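Part 3: Getting your first western out of Wurkus and onto an e-reader

Okay, so by now you've typed the last line, the bad guy is in the ground and the horse is fine (mine always is, I can't do it to a horse). This part of my guide covers turning the manuscript into an e-book file. I write a series set in a cattle town called Bulldale, and I do every one of them this way.

Before you start, save a copy of your manuscript under a new name. I mean it! I once ran the cleanup on my only copy and lost every scene break in the book.

1. Open the copy in Wurkus and go to the Book Setup panel. Put in your title, your pen name and the series number.

2. Pick a trim style. I use Cirus, the plain one with the wide chapter heads. Ersoy is prettier, but it puts a curly ornament under each chapter number and my gunfights looked like wedding invitations.

3. Run Find Chapters. It looks for the word "Chapter" at the start of a line, so if you named yours things like "Dust at the Crossing" you'll have to mark them by hand. Click in the title line, then choose Mark as Chapter.

Note: A prologue doesn't get picked up either. Mark it the same way.

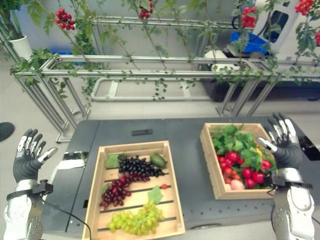 4. Check your scene breaks. Mine are 3 asterisks on a line by themselves, and the program swaps them for a proper break. Blank lines alone get squeezed out, and then your sheriff is in the saloon in one sentence and halfway up a canyon in the next.

5. Fix your dialect apostrophes. Words like 'em and 'bout tend to come out with the curl facing the wrong way. My last book had 1,395 of them (I like a talkative deputy), so use Replace All on each word and go get coffee.

Caution: Don't run Replace All on a bare apostrophe. It'll flip the ones in "don't" and "can't" too, and Undo only goes back 2 steps.

6. Add your back matter: a short author note, the list of other books in order, and the first chapter of the next one if you've got it.

7. Choose Export, then E-book. Leave the compression setting where it is.

8. Load the file on a real reader and page through the whole thing. I bump the text size way up for a second look, and that's usually when I spot a chapter head that's broken across lines.

If the table of contents comes up empty, go back to step 3 and run it again before you export. Covers are in Part 4.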